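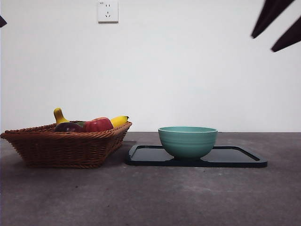

The meeting opened at 5 p.m. in the work room at Calcombe, and the first point was the new order of the gray table. Members agreed that the table is used for sorting only and that paper bags stay under it. The wicker basket has its place at the left side, near the wall, and everything that comes in for the Torotow sale goes into it before it is sorted. It was asked if a second basket is needed. The decision was moved to the July meeting.

2. Labels
The labels from Flillier have arrived, 500 pieces. The glue is good on card but weak on cloth, so for cloth we will continue with pins. One member remarked that the old labels were larger and easier to read. This was noted.

3. Table surface
There are scuff marks on the table top. It was proposed to clean it with mild soap at the end of each session. Agreed, with one vote against.

4. Bodnár shelf
The shelf from Bodnár is still not delivered. The secretary will write to them again and ask for a clear answer. If there is no answer before the next meeting, the order will be cancelled and the deposit asked back.

5. Other matters
The key must be returned to the hook after use. Tea money remains the same. Nine members were present and two sent their excuses.

The meeting closed at 6:20 p.m.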